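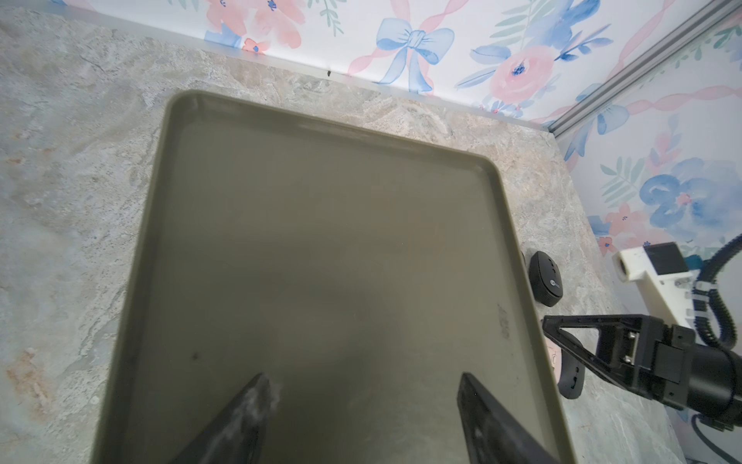 Papering a small space – an alcove, the inside of a closet, a reading nook – is mostly cutting and lining up. Very little pasting really. Get your stuff together first so you're not walking through the house with paste on your elbows. Something flat with a raised rim, like the olive-green tray, is great for the small tools. Blades, pencil, damp sponge all in one spot and nothing rolls under the ladder. Clear the computer mouse and everything else off the counter before you unroll any paper on it.

What you need

Paper, obviously. Plus paste (unless it's peel and stick)
Plastic smoother or a wide soft brush
Snap-off knife and MORE blades than you think
Wide drywall knife for a straight edge
Level or a plumb line
Pencil, not a pen. Ink comes up through light paper
Tape measure, sponge, bucket, clean rags
Stepladder

How much paper

Measure the width of each wall, add them up, divide by the width of the roll. Round up. That's your strips. Then wall height plus 4 inches for trimming, and round that up to the next full pattern repeat. So if the repeat is 16 inches and your wall plus trim comes to five feet and change, you cut at 64 inches or 80, nothing in between. People skip the repeat and run out on the last strip. Buy it all at once and check the batch number on every label. Different batch, different white. You won't see it on the roll, you'll see it on the wall.

Prep

Take off outlet covers with the power OFF at the panel. Fill holes, let it dry, sand, wipe down. Glossy paint needs a scuff. New drywall needs primer or the paper will take the wall with it when somebody wants it off later. Bare joint compound same thing – prime it.

Run your hand over the wall with the lights off and a flashlight held sideways. Every bump shows up. Sand the ones you hate.

If the paint is fresh give it time. The Palow primer we use on most jobs wants overnight. I've hung on it sooner and regretted it on a whole closet.

Picking where to start

Back wall, always, if it's a three-wall nook. Thats the one you look straight at. Find the middle and decide if you want a strip centered there or a seam there. Hold a piece up. Step back. Whichever one leaves you a decent width going into the corners, pick that. A one inch sliver in a corner is misery.

Now the plumb line. Do not trust the corner. Do not trust the door frame either. Mark a true vertical in pencil and hang the first strip to it. If the first strip leans, they all lean.
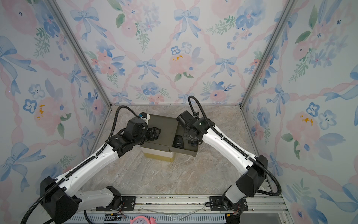 Ribbon-and-bow floral on the back and both sides. A diagonal lattice like this has to carry on around the corners.

Lattices and other diagonal patterns

Harder than stripes, easier than people say. Your eye follows the diagonal so a bad match really jumps out. Pick one spot in the design you can find fast, a bow for example, and match at that spot at eye level. Then work up and down from there. If the match drifts a little let it drift down by the baseboard.

Check the label for straight match or drop match. Straight, every strip starts at the same place in the pattern. Drop, every second strip shifts by half the repeat. Write 1, 2, 3 and TOP on the back of each strip in pencil as you cut. Do it even if you think you'll remember. Flowers look fine upside down until they're on the wall.

Pasting

Paste the wall paper: roll paste on the wall, a bit wider than the strip, cut in the edges with a brush. Hang dry paper straight onto it.

Paste the paper: lay it face down, paste from the middle out to the edges, fold both ends in toward the middle, pasted side in. Don't crease it. Leave it to rest for however long the label says, and give every strip the same time. Paper grows when it's wet. Different rest times, different widths, and your seams go off.

Prepasted: a long water trough, loose roll, pull it up slowly. Fold and rest same as above.

Peel and stick: peel the top foot only. Stick, smooth, peel a bit more. Anyone who takes the whole backing off at once only does it one time.

Hanging

Top first, with a couple inches going up onto the ceiling. Line the edge up with your pencil line. Smooth down the middle, then out to the sides. Bubbles go out to the nearest edge. If there's a big wrinkle lift the strip from the bottom and lay it back, dont push at it. Butt the next strip against the first, no overlap. Slide it with flat hands. Roll the seam lightly.

Wipe paste off the face right away, with clean water, and change the water a lot.
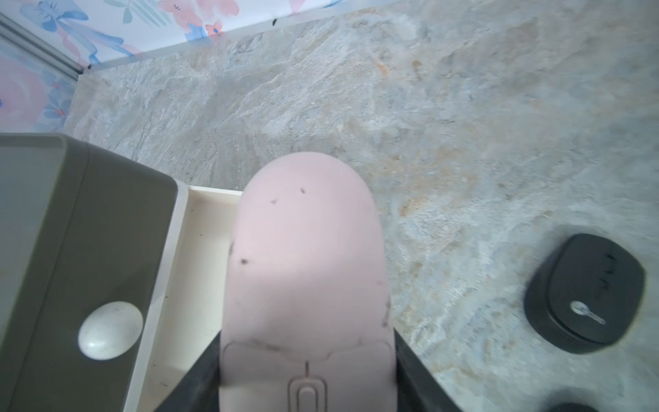 Stallgate Home Skills Club – Decorating Group

Corners

Inside corners: never wrap a full strip around. Measure from the last edge to the corner at top, middle and bottom. Take the biggest number, add half an inch, cut the strip to that. Hang it so the extra wraps onto the side wall. Then draw a new plumb line on the side wall and hang the offcut to it, lapping over that half inch. Pattern match won't be perfect in there. Get it close at eye level and move on.

With vinyl papers use overlap adhesive where one piece sits on another. Regular paste lets go.

Trimming

Press the drywall knife hard into the angle, run the blade along it, keep the blade in the paper while you slide the knife over. New blade every strip. I mean it – a dull blade drags wet paper and tears it, and you can't un-tear it. Old blades go in a lidded jar.

Outlets: hang right over, cut an X from corner to corner, trim back the flaps so the cover hides the edge. Power still off!!

Drying

Windows shut, no heater pointed at it. Small bubbles mostly go flat overnight. Any that are still there in the morning, slit with a fresh blade, bit of paste behind, press, wipe. Lifted seams same deal, small artists brush.

Keep the leftovers. At least one full repeat, rolled not folded, with the label.

Questions go to Ikechukwu Aliyu, Tuesday evenings before the group starts. Bring the label off your roll.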